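Print this item
E-mail this item

Switch kitting moves to two-arm cells

Fortin has started moving the first stage of its push-button switch work from manual benches to two-arm robot cells. The change affects the kitting stage only, where finished switches are sorted by cap color and placed in trays for the wiring benches. Wiring, labeling and electrical test stay with the assembly staff.

Each cell has a papered tabletop, a blue tray and two arms with different grippers. The closed, boxy gripper works the left side of the table. The long curved fingers on the other side handle the switches, which are awkward to hold by the cap and easy to mark at the terminals. Program changes are made by the cell operator on the Stimeris controller — no outside integrator is needed for a new cap or contact block.
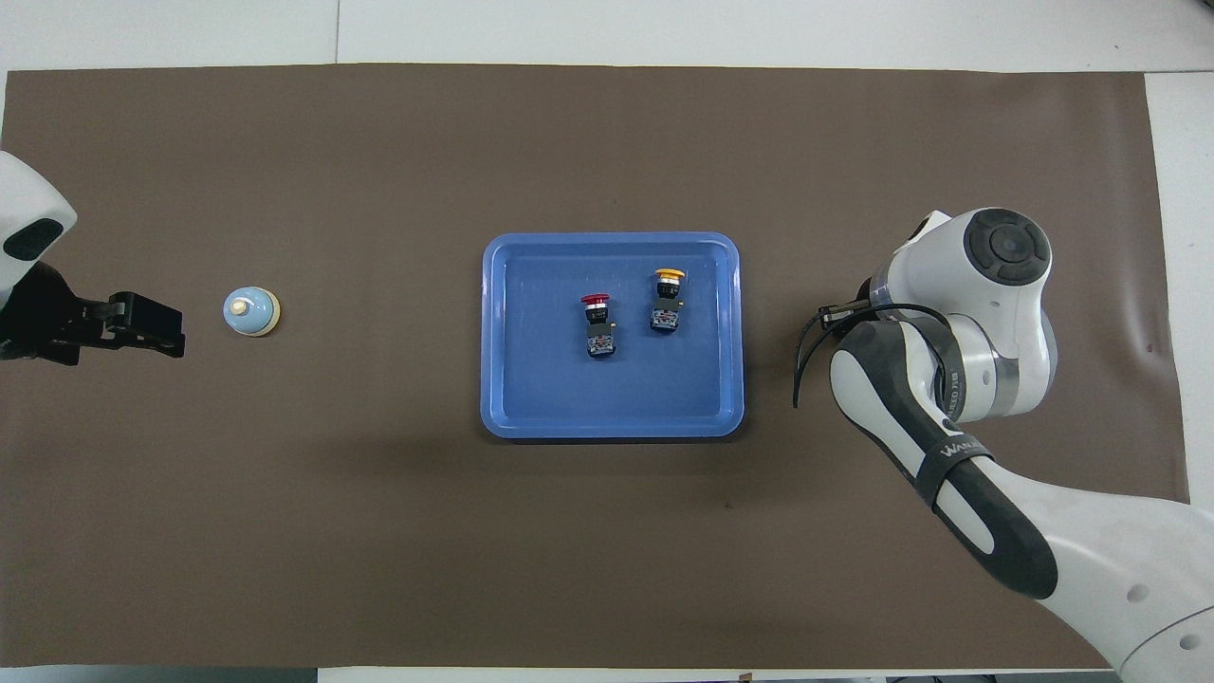 DRORKOV, Saturday, October 12, 2024 — Red mushroom caps and yellow caps are the first two part types released for the cells. Others will follow when their grip positions have been approved.

For the 41 people on the switch line, the main change is in how the shift is divided. Kitting used to rotate through every bench in two-hour turns. Operators now spend that time on wiring or on cell duty, and one operator covers two cells. Cell duty consists of loading parts, replacing the paper, clearing stops and checking trays before release. The target is 400 trays per shift, against around 165 under the manual rotation.

Job grades do not change. Cell duty requires nine hours of training, carried out during paid time, and a signed record from the line lead. Staff with lifting or wrist restrictions may ask for cell duty first. Stop times are logged by cell and are not recorded against individual operators.

The manual kitting benches will stay in place until February. Questions about rotation go to the line lead; faults go to maintenance on the usual form.

Recent items
Rarketti crimp tools: new calibration dates
Wiring bench lighting, second phase
Changes to the parts cage hours
Shift swap form updated

This site uses cookies to remember your settings. By continuing you accept their use.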